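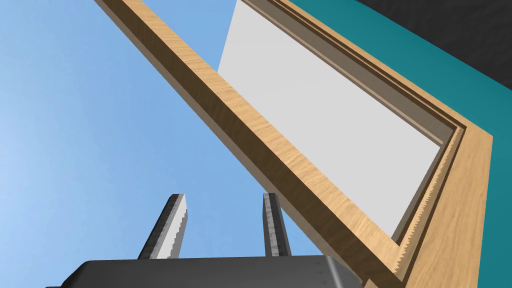
Dernley tiara, stone count and loose settings. June.

Started at 9.15 with the tiara off its velvet band. Second full count finished just before lunch. Total in place is 2,081. The Staniforth inventory sheet gives 2,113, so we are 32 short, the same gap Myung-ja got on her first pass. I had hoped she had skipped a row.

Most of the empty settings are small ones on the back edge of the left side, where the band stitching has rubbed. They are old losses. The dirt in the seats is packed hard and the claws are worn flat over it. Three are on the front scroll and look newer, with bright metal at the claw tips. Myung-ja has marked them on the drawing in red. Check the case lining for those before anything is ordered.

Han-gyeol Um thinks the inventory figure may include the spare brooch fitting, which would have come with its own stones. Han-gyeol Noh disagrees and says the fitting has its own line further down the same sheet. Both went through the copy and it is not clear either way. Si-eun will write to the estate and ask for the original page. Until then put "2,113 per inventory, unconfirmed" on everything. 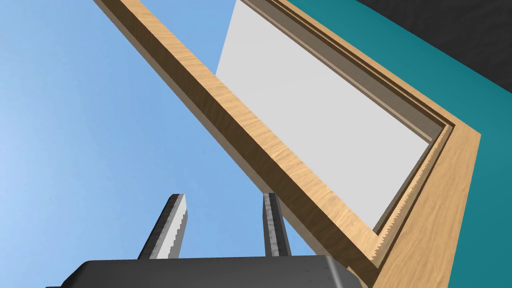
Wood frame and white panel from below, sky behind.

Cleaning. Tested warm water with a drop of neutral soap on the rear left section only, soft brush, two minutes, rinsed and patted. Good result on the diamonds, no change to the silver. Do not use the ultrasonic bath on any part of this piece. There are old glue repairs under at least two of the larger stones and I don't trust them.

The central flower is on a spring so that it trembles when worn. The spring is tired and the flower leans to the right at rest. Rin would like to replace it. I would rather keep it and add a fine support collar behind, as the spring seems to be original and the tiara is going on show, with no plan for anyone to wear it. Left open. Rin is making a collar in brass to try for fit, final one in silver if it works.
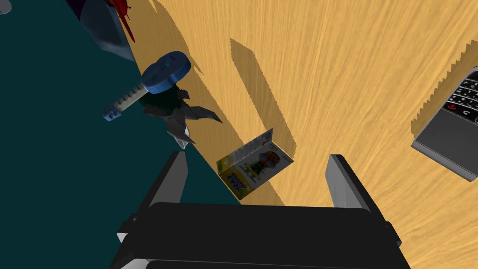
Loose stones found with a wooden pick: 6, all on the front scroll. None is going to drop out today but all of them click. I have put a dot of removable wax on each and noted the positions on the drawing. Tightening is Rin's job once the cleaning is done. Cleaning first, please – last time we did it the other way round and had to go back over half the claws.

The scroll section alone holds 151 stones. Noh and I both got this number separately, so that part of the count can be treated as settled.

Display mount: the Lesudberg mount is too wide at the temples and pushes the ends of the frame outwards. Padding will not solve it. Asked for the narrower one. The tiara goes back in its own case overnight, not on the mount.

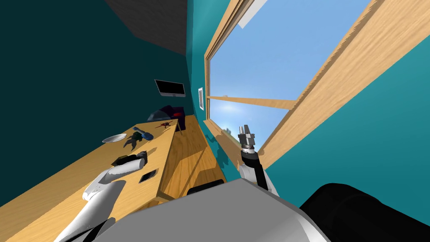 Window and wall-mounted television, teal wall.

Still to do:
Case lining, lift the left corner and look for stones.
Photograph the maker's scratch numbers under the frame, both ends. The left one reads as a 4 or a 9.
Order silver wire, two gauges, Rin has the sizes.
Send Si-eun the marked drawing.

Locked away at 4.40, signed by me and Myung-ja.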